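Tips for Showing a Robot a Household Task by Hand

Filed under: Workshop and Home
Last updated June 20, 2023

These tips are for people who record tasks with hand-held grippers or a remote-control arm so a robot can learn from the recordings. They come out of our own sessions clearing tables, putting away cups and folding dish towels. Most of them cost nothing.

Before you start

Write the task down in one sentence. "Move the mug from the tray to the long table" is a task. "Tidy up" is several, and two people will do it two different ways. Tape the sentence to the wall where the operator can read it.

Decide where the task begins and ends. We start with both grippers open in front of the chest and finish the same way. If you skip this, somebody will have to trim every recording later, and trimming is slow work.

Charge everything the night before. Grippers, recorder, head camera, spare battery. Our recorder, a Tonum, shows a full battery for a long time and then drops fast, so we swap at the halfway mark no matter what the screen says.

Setting up the room

Use real furniture at normal heights. A side table and a longer table give you two heights and two reaches, and that covers most kitchen and living room jobs.

Run cables along the wall if you can. If one has to cross the floor, tape it down flat before anyone puts a head camera on. You can't see your own feet well when you are watching your hands.

Pull the blinds partway when the sun is low. Glare on a polished floor or a glossy tabletop can wash out the markers. A matte tray or a plain cloth under the objects helps too.

Pick objects that can take a drop. We use cheap mugs, plastic cups and small boxes. Leave the glassware in the cabinet until the operator has done at least 12 clean runs with something tougher.

Holding the grippers

Keep your elbows close and let your forearms do the reaching. People who lock their arms straight get tired within minutes, and the motion gets jerky.

Keep the marker cubes where the camera can see them. The usual mistake is rolling the wrist until the cube is hidden behind your own hand or sleeve. Practice a few reaches in front of a mirror, or have a helper watch the preview and call out when a cube disappears.

Close the fingers all the way once before each run, then open them. It gives you an easy point to line up the two sides when you go through the files.

Go slower than you would with your bare hands, but keep moving. Long pauses in midair are hard to use. If you need to think, set the grippers back at your chest and think there.

Tie back long hair and push up loose sleeves. Put the recorder on a strap at your side, with the cord tucked so it can't catch on a table edge.
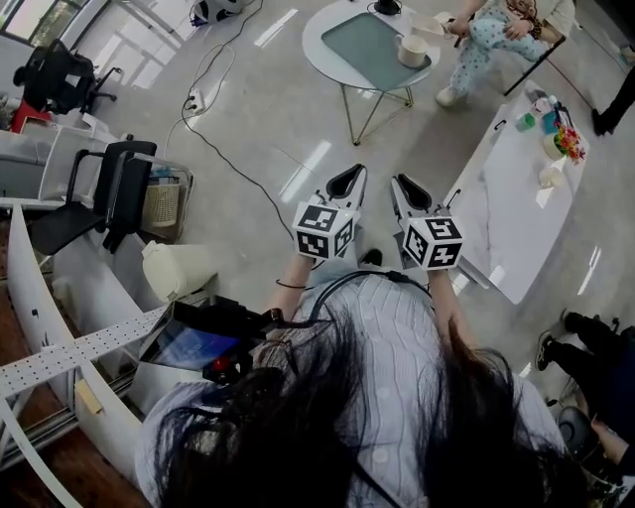
Change one thing at a time between runs. Move the mug a hand's width, or turn its handle, or swap in a different cup. Do 5 runs of each arrangement before you change it again. If you move everything at once, you won't know later which change caused the trouble.

Keep the mistakes that you fixed. If the cup tips and you set it upright and carry on, save that run and label it. Throw out the ones where you gave up or where someone walked through and bumped the table.

Working by remote control

Some jobs are better done with the arm itself. We use a Gondar controller for anything near a hot stove or a full sink. The arm lags a little behind your hand, so stop short of the object, wait for the arm to catch up, and then close.

Stand where you can see the gripper from the side. Straight behind the arm is the worst spot for judging depth.

Keep the stop button within reach of your weaker hand and test it at the start of every session.

Breaks and cleanup

Swap operators after about 4 sets. Shoulders go first, then attention.

Wipe the finger pads with a damp cloth. Dusty pads slip on glazed mugs. Don't use dish soap on them, it leaves a film. Wipe the marker cubes with a dry cloth only, and replace any marker that has started to peel at the corners.

Name the files the same day. We use the task, the room and the run number, as in "mug-setby-335". Setby is our front room. The back room is Quintana, and it will get its own page in July when the shelves are up.

Copy the files to a second drive before you clear the card.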